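Chapter Seven
Steam

7.1 Three buns and a pot
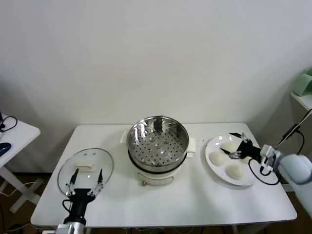 Veronika Fekete maintains that steaming is what people do to food when they have given up on it. She made the remark at the end of a long evening course, over a plate of grey broccoli, and she has repeated it every year since to anyone who praises a dumpling in her hearing. Tamás Sárközi replied that the broccoli had been in for forty minutes and could hardly be blamed. The two of them have not settled the matter, and this chapter is unlikely to do it for them, but it will at least explain what went wrong with the broccoli.

Chapter Six dealt with boiling, in which food is put into hot water and everybody understands what is going on. Steaming looks like the same thing done at a distance. The food sits in a basket with holes in the bottom, the water sits underneath, and a lid goes on top. At ordinary pressure the steam that comes up through the holes is at 100 degrees, the same as the boiling water it came from. A reasonable student will ask what has been gained by all the extra washing-up.

A good deal, in the case of a bun. Drop a ball of raw dough into boiling water and you get a dumpling, or possibly soup. The outside goes slippery, some of the flour wanders off, and the smooth top you took such trouble over is lost. In the basket the dough is left alone. The steam touches the cool surface, turns back into water and hands over its heat as it does so, and it gives up far more heat in that one change than the same weight of boiling water would give by cooling a few degrees. You will meet this again in 7.4, where there is arithmetic.

You may already know it from your own wrist. A brief puff from under a lid hurts more than seems fair for something that weighs almost nothing. Tip the lid so that it opens away from you, and let the first cloud go before you reach in.

7.2 What the parts are for

Every steamer, from a bamboo stack to the electric pot on the back bench, comes down to a source of steam, a floor with holes in it and a cover. Manufacturers add dials.

The floor has to let steam up and let water down. Few and tiny holes leave the food sitting in a puddle; very large ones let a soft bun sag into them, and it comes out with feet. A square of baking paper under each bun prevents sticking, provided the square is only a little larger than the bun. Dezső Vass once lined his whole basket with one handsome uncut sheet, covered every hole, and waited.

The lid holds the steam in, and it also collects it. Water gathers on the inside and sooner or later falls. A domed lid sends much of it down towards the rim, while a flat one drops it wherever it likes, usually on the best bun. Where a drip lands, the skin goes yellowish and tight, and no amount of further steaming will mend it. The old cure is a cloth tied under the lid, with its corners knotted on top, well away from the heat. A glass lid has the further merit of letting you look in without lifting it, at least until it mists over, at which point you must simply have faith.

7.3 Before you begin

Weigh out 400 grams of flour for the class dough and follow the method on the Katona sheet, adding the water a little at a time. Shape the buns on a lightly floured surface, seam side down, and let them rest on a plate under a cloth. They are ready when a gently pressed finger leaves a dent that fills in slowly. If it springs back at once, wait. If it stays put, you have waited too long, and you should cook them straight away and say nothing.

Leave a gap between the buns in the basket, wider than seems sensible. They will swell, and buns that meet in the middle have to be torn apart at the table.

Check the water before the buns go in. A pot that boils dry makes no steam and a memorable smell.

Write down the time the lid goes on and the time it comes off. You will need both for Exercise 7A.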